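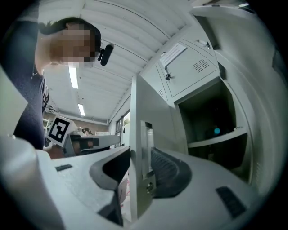 At the locker bank: a hand-held gripper in use, with a compartment open.

Open Day at the Prellell Workshop, February 2021

Mamitwood opened its Prellell workshop to 32 guests for a demonstration of hand-held gripper work. Visitors were received in groups of 6 and shown the locker station, where staff carry out everyday tasks with a gripper held in the hand. The program was led by Zsófia Medve, head of the Sterum project.

The lockers are light gray metal, with ventilation slots in the doors and a shelf inside. Guests asked most often about the gripper fingers, one of which carries fine ridges on its inner face for grip. The printed marker toward the middle of the room also drew questions — a short handout on markers is available from the front office, Room 514.

Each group stayed for 14 minutes at the station before moving on to the discussion room. Mamitwood thanks the delegation from Lü for making the journey. The next open day is planned for June. Requests for places should be sent in writing to the front office.

Comments (3)

R. from Lü
Thank you for the welcome. Could the handout be posted here as well?

gatepost
Our group ran short on time at the lockers. Longer slots in June, please.

Mamitwood Office
The handout will be added to this page. The request for longer slots has been passed on to Ms. Medve.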